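Staff Room Furniture and Refrigerator: Frequently Asked Questions
Zuvton, Urkstead site

Where does the refrigerator stand?
Against the wall at the end of the white table. Leave the gap between the two clear – the side panel needs air.

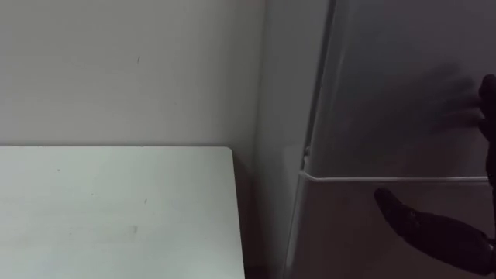

How often is the refrigerator cleaned out?
Every Sunday at closing. Unlabeled food is thrown away.

How do I remove gray scuffs from a white top?
Use a damp cloth and a drop of dish soap, then dry. Do not use scouring powder. For marks that remain, order Fekero cleaner (300 ml) from Stores, extension 672.

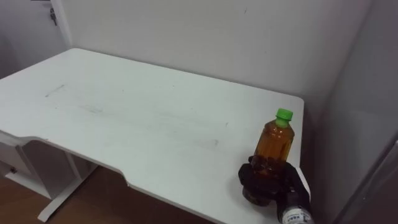 White desktop with smudges and scuff marks; bottled drink at the front right corner.

Can drinks be left on the desk?
Capped bottles only. Open cups go on the table.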